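Chore robots still stuck on the tidying up, Poltusham trial finds

Anyone hoping to hand over the washing-up to a machine this year may want to hang on to their rubber gloves. A six-week trial at the Callside workshops in Poltusham, which set out to see how close robots are to doing simple jobs in homes and shops, finished in July with more questions than clean worktops.

The trial was paid for by Schwerdtfeger, a shop-fitting firm with 70 staff, which wants to know whether a robot arm could one day put stray goods back on the right shelf after closing time. Its managers had been told by more than one salesman that the day was nearly here. They decided to look for themselves before signing anything.

What they got was a long way from a shop floor. Most of the work involved toy blocks on a wooden board, with a robot arm asked to push a named block to a named place. The thinking is that a machine that can follow "move the red star next to the blue cube" has made a start on "put the soup back with the other soup".
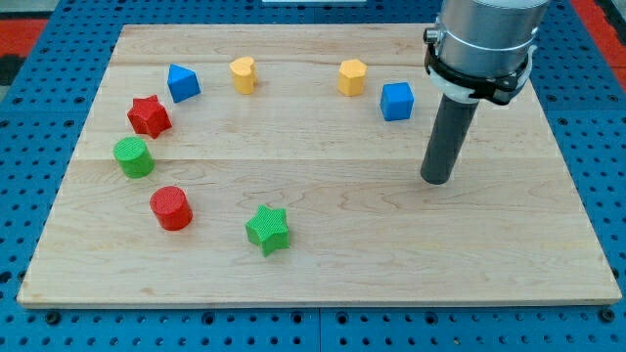
Over the six weeks the team logged 980 attempts. Schwerdtfeger counted a try as good only if the right block ended up in the right spot without another being knocked out of place, and by that measure 70 per cent passed. The firm's own report calls this "encouraging". Lorcan Geraghty, who ran the trial, was less keen on the word.

"If I took on a Saturday lad and three times in ten he put the beans in with the bleach, I would not be encouraged," he said. "I would be having a chat with him."

He accepts that the arm did better at the end than at the start, and that it coped with orders worded in several different ways. But the board is flat, the lighting never changes and a block does not leak, tear or roll under the freezer. The arm has no fingers to speak of either. It can shove things about, but it cannot pick up a sock, and a good part of housework is picking up socks.

Speed was another sore point. Geraghty said a block took 8 seconds to shift on a good run and far longer when the arm went at it from the wrong side and had to come round again. At Schwerdtfeger's show store in Kestetlow, two people on the evening shift put the whole of the front aisle straight before the kettle has boiled – or so they say.

Supporters of the work argue that this is the wrong comparison. Pushing blocks was never meant to be a job in itself, they say, and the same methods should carry over to better arms with proper hands. That may well be right. It has also been the promise for a good many years, and the gap between a neat bench test and a kitchen with a toddler in it has been slow to close. Nothing seen at Callside suggests it will close by Christmas.

The costs are hard to pin down too. Schwerdtfeger would not say what it spent, only that it was "within the training budget". Geraghty said the arm needed a person close by for the whole of every session, mostly to set the blocks out again, so no hours of work were saved by anyone.

A second trial is planned, this time with boxes and tins from the Kestetlow stockroom and an arm that can grip. The firm has set itself a pass mark of 98 tries in every hundred before it will let a machine near customers. Until then the evening shift stays as it is, and Geraghty said he had told both of them so in writing.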